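Cable Boxing Set: read me first

Hello! If you've landed in this folder looking for the packing pictures and the notes that go with them, you're in the right place. I'm Natsumi Kudo and I look after the packing table, which mostly means I choose the boxes, mend the cover and write things like this.

Last updated Jul 15, 2025. Version 2.

What's it all about?

Putting a coiled cable into a flat cardboard box and shutting the lid. That's the whole job, and I've become far too fond of it. The boxes are the sort with long flaps and tabs that have to find their way home, and a cable that's been coiled by hand never quite wants to stay where you put it. There are 69 sessions in the set so far, each with its own folder and a short text note.

The table

We use one table throughout, with a bright green cover stretched over it and clamped along the far edge. I like the green a lot. Brown card shows up beautifully against it, and so does a black cable. 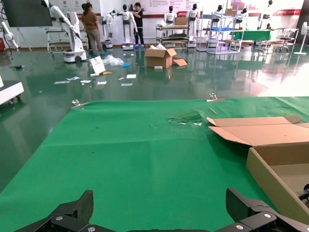
The packing table with an open box on the right, and the main floor behind.

The cover has a torn patch near the middle (you'll spot it straight away, it's all crumpled with pale bits showing) and there are wrinkles too. Please don't crop these out if you're making your own copy of the set! I record the state of the cover in each session note under "surface", so you can pick out the tidy ones if you'd prefer them. Vibeke Ladefoged wanted a fresh cover for every session and I wanted to keep one going until it fell apart, so we settled on changing it when either of us gets really fed up.

Stray things get left on the table as well, little slivers of wood and so on. They're listed under "bits".

The boxes

Plain brown card, no printing, from Penditz. They come flat and we fold them ourselves. Fold all the creases backwards once before you start, it makes the tabs much less stubborn. I've used three words for the state of a box:

flat: a blank, not folded up yet
open: tray made up, lid back
shut: lid down, tabs in 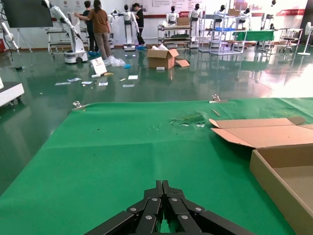

If the lid is down but a tab is sticking out, I still call it open. Jordan Yeoman labelled the first 16 sessions before we'd agreed on that, so a few of his say "shut" where I'd say "open". I've been meaning to go back through them since March. If you get there first, send me your list and I'll be thrilled.

The cables

Black ones, coiled before they go in. Tuck the plug end inside the loops if you can, or it catches on the lid and you'll be chasing it round the tray. Session 43 is the one to look at if you want to see a coil misbehaving (it's my favourite, I won't spoil it).
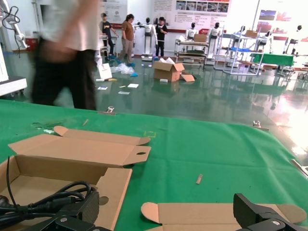
Coiled cable in the tray of an open box, with a second piece of card on the table.

What's in each folder

pictures: in the order they were taken
note.txt: box state, cable, surface, bits
initials.txt: who was packing and who wrote the note

People do wander through the background. Please don't try to work out who they are, and don't pass the pictures on outside your own group without asking me.

Known niggles

The spelling of "coiled" in the notes is all over the place, so search for "coil" and you'll catch the lot. Box sizes aren't recorded. Inmaculada Garrido is measuring them for the next version, and she's promised to do the flaps as well.

Corrections and questions to me or to Reynaldo Agbayani, who keeps the master copy. Do put the session number in your message!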